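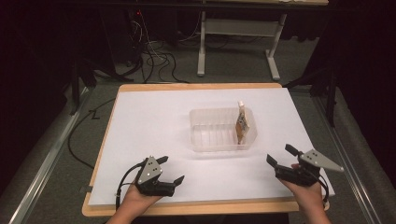

Clear tub, one packet, white paper.

# Gesby Pantry Labels

Hi! So this is my little dataset of text copied off food packets — 326 of them so far, all typed in by me at the kitchen table, with far too much tea. I started in November after getting annoyed that every store words its storage advice differently, and I wanted to see just how differently.

## What you get

- `labels.csv` has one row per packet, with columns for food type, storage advice, best-before wording and net weight
- `phrases.txt` has the 43 storage phrases I keep running into ("cool dry place" and all its cousins)
- `notes.md` is me grumbling about fonts

Most of the rows come from two shops, Destia and Clornmont, so please don't treat it as a picture of what everybody eats. Snacks and baking stuff are heavily overrepresented (I like snacks!). Frozen food is barely in there.

## Things to know

Weights are in grams. If a packet only gave ounces I converted it and put a `c` in the last column. Storage advice can run up to 200 characters, and I left typos exactly as printed, so don't fix them and send me a pull request, please.

The Gunn split is just 40 rows I held back for checking my phrase matcher. It's named after the street I live on, no deeper meaning there.

Version 0.3 went up 22 February 2023. Multilingual labels are next, once I work out what to do with the accents.

License is CC BY 4.0.

Contact: open an issue | © Gesby Pantry Labels | Back to top

We use cookies to remember your settings. Accept | Manage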